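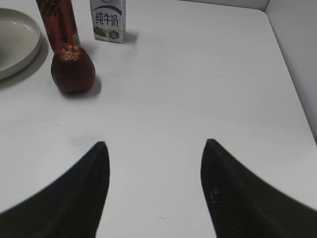
ABOUT US

Who we are, and why we doubt most of what you've been told about your mattress

Kenent tests bedding. We buy mattresses, pillows and toppers at the full retail price, sleep on them, weigh them, press on them and write down what we find. Then we publish it, including the dull parts.

Ardalan Zamani started the company after nine years selling beds on commission. He had a script for every customer. Back pain got the firm model. Hot sleepers got the gel model. Couples got whatever was left in the warehouse. He says he believed about half of it at the time and believes less of it now.

We've tested 163 mattresses so far. A lot of them were fine. We know that isn't much of a selling point for a review company, but a medium-firm mattress from a maker you've never heard of will suit plenty of people, and we would be lying if we told you each new layer of foam changed your life.

What we don't take at face value

"Cooling." Put your hand on a cover in a showroom and it may well feel cool. You will be on it for seven hours, under a blanket. Those are different situations and we have yet to see a hangtag admit it.

"Orthopedic." Ask the salesperson what the word means on that label. Then ask a second one. We did this in 11 stores and stopped writing down the answers.

"Was $2,400, now $1,100." Was it? When? We keep a price log going back to our first November, and some of the beds in it have been on sale every time we looked.

Trial periods. A hundred nights sounds generous. Read the page about pickup fees, and the one about how many nights you have to wait before you're allowed to complain.

How we test

Every mattress gets at least 30 nights with two different sleepers, usually a light one and a heavy one. Neither is told the price. We measure how far the surface sinks under a fixed load on the first day and again at the end, and we measure the edge separately, as that's where people sit to put their socks on.

Our method has holes. Thirty nights can't tell you what year six will feel like. Our sleepers know they're testing something, and people who know they're testing something find things to say. We ask owners to write to us after two years, and 309 have, but people with a sagging bed are more likely to write than people who are sleeping well. Please read our long-term scores with that in mind.

How we're paid

Readers pay for a yearly membership. We take no ads from bedding companies and no cut when you click through to a store. We tried that second arrangement for eight months. Our scores went up a little over that time. Maybe the beds were better. We ended it anyway and retested the ones we could.

Sadeghi, our guide to pillows, is run by the same people under the same rules. The name is left over from an older project and we never got around to changing it.

Should you trust us?

Some, we hope. Check our numbers against other people's. Corrections are listed on their own page, oldest first, and include the topper we scored twice under two names. If you think we've got something wrong, write in with the model name and the year on the law tag. We usually answer within a week, slower in the spring.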